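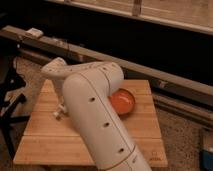 # How Do Fish Find Their Way Home?

Salmon are born in streams, but they spend most of their lives in the ocean. When they are grown, they swim back to lay eggs. Many of them return to the same stream where they hatched. Some swim more than 2,000 miles to get there.

## Starting small

A mother salmon digs a shallow nest in the gravel with her tail. The nest is called a **redd**. She lays her eggs in it and covers them with small stones.

The eggs hatch in late winter or spring. The new fish are called **alevins** (say "AL-uh-vinz"). An alevin has a yolk sac on its belly, like a packed lunch. It stays hidden in the gravel until the yolk is used up. Then it swims out and starts catching tiny insects.

## Going to sea

Some kinds of salmon leave for the ocean within weeks. Others stay in fresh water for a year or more. Before they go, their bodies change so they can live in salt water. Their sides turn silver, which makes them harder for hungry animals to see. At this age they are called **smolts**.

In the ocean, salmon eat shrimp, squid and smaller fish. They grow fast there. A pink salmon stays at sea for less than 2 years. A king salmon may stay much longer and grow much bigger.

## Finding the way

Scientists think salmon use two different tools.

**A built-in compass.** The Earth acts like a giant magnet. Salmon can sense this, and it helps them steer across open water where there is nothing to look at. It gets them close to the right part of the coast.

**A very good nose.** Every stream has its own smell. It comes from the rocks, the soil and the plants along the banks. A young salmon learns the smell of its home stream before it leaves. Years later, it follows that smell up the river.

Sometimes a salmon goes up the wrong stream. This is called **straying**. It can be useful, because it is how salmon move into new places.

## The hard part

Once they enter fresh water, most salmon stop eating. They live on the fat they stored at sea. They swim against the current, jump over small waterfalls and try to stay away from bears and eagles.

Their looks change too. Sockeye salmon turn bright red with green heads. Male pink salmon grow a big hump on their backs.

Pacific salmon die after they lay their eggs. Their bodies feed insects, birds and bears, and even the trees near the stream. The insects become food for young salmon the next spring.

## Try it yourself

Ask a grown-up to help you put a few things with strong smells into paper cups, such as orange peel, mint, soap and cinnamon. Smell one and remember it. Close your eyes while your helper mixes up the cups. Can you find your "home stream" using only your nose?

*Written by Wenjie Qian. Checked by Girish Kushwaha.*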